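4. Household Storage of Canned Food in Tranville

4.1 Setting and sample

Tranville is a former mill town on the west bank of the river. It has one full-size grocery store, two corner shops, and a food pantry run from a church basement. The grocery store is at the north end of town, and households south of the rail line reach it by a bus that does not run in the evening. We chose the town for the survey because the distance to the store varies a good deal from one street to the next while rents and household incomes vary much less.

We mailed the storage questionnaire to 900 addresses drawn from the town's property list. Usable forms came back from 445 of them. A form was counted as usable if the person filling it out had completed the shelf inventory on pages 2 and 3, even if the questions on income or age were left blank. Forms with only the opinion questions completed were set aside and are not used in this section.

The inventory asked people to go to wherever they kept canned food and write down each can, its contents, the date stamped on it, and where it stood. We did not ask them to tidy up first, and the cover letter said so in bold type. People were also asked to list any can kept outside the kitchen. This second part of the inventory was added after the pilot, when several households in the Hakomo apartments reported a small number of cans in the kitchen and then mentioned, in the comments, a second supply in a hallway closet or under a bed.

The last forms included in the sample were received on February 14, 2021. Forms that came in after that were read for comments but were not coded.

4.2 Where cans are kept

Kitchen cupboards were the most common place, as expected. The more useful finding is how often cupboards were not the only place. Households in the older row houses, where kitchens are small and were added to the back of the building, often kept part of their supply on top of something else: a refrigerator, a chest freezer, a washing machine, a low cabinet in a passage. We call this surface storage. It differs from shelf storage in that the cans are in plain view, are not behind a door, and usually share the surface with nothing else.

Surface storage is easy to overlook in a survey. Respondents do not think of the top of a cabinet as a storage place, and the earlier questionnaire by Issa, which offered a printed list of rooms and fixtures, had no box for it. Our form left the location blank to be filled in by hand. The answers were then grouped by Fadi Issa and one other coder working separately. Where the two coders disagreed, the form was read again by both of them together.

A second feature of surface storage is the mixing of can heights. On a shelf, the height of the shelf above tends to sort the cans, with tall ones going where they fit. On an open top there is no such limit, and people arrange cans by other rules. The most common rule reported to us was to put the tall cans at the back so that the short ones could be reached and read without lifting anything. Figure 3 shows an arrangement of this type, with pull-tab cans making up most of the group.

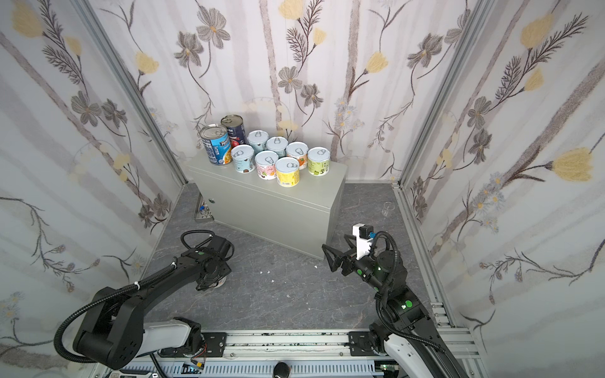 Figure 3. Surface storage on a flat-topped gray metal cabinet, with two tall cans at the back left and seven short pull-tab cans in front and to the right.

Respondents who used surface storage gave two main reasons. The first was lack of cupboard space. The second, given more often by people over 60, was that they forgot about food they could not see. One woman on Fostidmont Street wrote that she had moved all of her canned fruit out of the pantry after finding peaches at the back that were older than her grandson. Several others wrote something similar with less detail.

A few people disliked keeping cans in the open and did it only in winter, when they bought more at each trip. These households tended to be south of the rail line.

4.3 Can type

The inventory form had a column for the way each can is opened. We asked for this because the share of pull-tab cans in the stores has gone up, and because local services for older residents wanted to know if it made a difference to what people ate. The column was filled in for nearly every can listed.

Pull-tab cans were more common in surface storage than in cupboards. We think there are two things behind this. Single-serving products are more likely to have pull tabs, and single servings are more likely to be eaten soon after purchase, so they are left where they can be picked up quickly. Cans that need an opener were more often larger sizes of tomatoes, beans, and soup, bought for cooking, and these stayed in the cupboard near the stove.

Stacking was also linked to can type. Some pull-tab cans have a recessed base that fits over the rim of the can below, and these were stacked two high even on open surfaces. Others do not nest, and respondents said they slid. We did not ask for brand names, but people often wrote them down anyway. In a few cases the same brand was described as stacking well by one household and badly by another, which may reflect a change in the can between one purchase and the next.

Older respondents were divided on pull tabs. Some bought them because a hand-turned opener hurt their wrists. Others avoided them because the tab itself was hard to lift, and a few used the handle of a spoon to start it. The two groups did not differ in age. They did differ in living arrangement: people living with another adult were less likely to say that opening a can was ever a problem.

4.4 Rotation and date reading

Rotation means using the oldest can first. It is the standard advice in leaflets on home storage, and most respondents said they followed it. The inventories give a more mixed picture. From the forms we took a subsample of 300 households that had listed at least two cans of the same product with different dates and had also written down the order in which those cans stood. In this group the older can was in front less often than the stated habits would lead one to expect.

The gap was smallest in surface storage. When cans stand in the open in one or two rows, there is less of a back for an old can to be pushed into. The gap was largest in deep cupboards below the counter, where new cans were set in front of old ones simply because that was the part of the shelf a person could reach while standing.

Reading the date was a separate problem. Dates are stamped on the base on some cans and on the lid on others, and the order of day and month is not always the same on imported products. Households that shopped at the Zoubi market, which carries a wide range of imported fruit and fish, were more likely to leave the date column blank or to put a question mark in it. Labels that were only in a language the household did not read added to this. Some of these households wrote the purchase date on the lid with a marker, a habit we did not see suggested in any of the leaflets we collected.

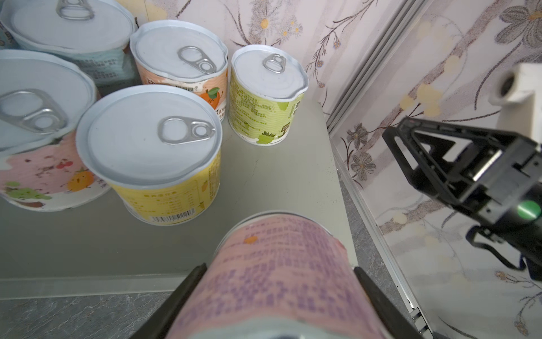
Does it matter whether a can is stored on its side or upright?
For shelf life it makes little difference as long as the can is sound and the seams are not dented, but upright cans are easier to read and are less likely to roll off a surface.

Storage position came up in the comments often enough that we added it to the follow-up calls in March. Most people kept all their cans upright. Those who laid cans down did so in wire racks or in shallow drawers, where an upright can would not clear the drawer above. Rack users were the most consistent rotators in the follow-up, since a rack that loads at the top and empties at the bottom leaves little choice in the matter. They were also a small group, and most had bought the rack after a spell of finding expired cans, so we would not read much into the comparison.

4.5 Limits of the survey

The inventory depends on people writing down what they have. Households with a large supply may have stopped partway through. We looked for signs of this by comparing forms that filled the last line of page 3 with forms that used the extra sheet, and found that the extra sheet was used less than it should have been if everyone with a full page had carried on. Large supplies are therefore likely to be undercounted.

The survey was also done at one time of year. Respondents told us that they bought more canned soup in cold weather and more canned fruit in summer, and surface storage may be more common in some months than in others. A second round would be needed to check this, with the same form and, as far as possible, the same households. The pantry has agreed to hand out forms to its own clients, who were poorly covered by the property list because many of them rent single rooms.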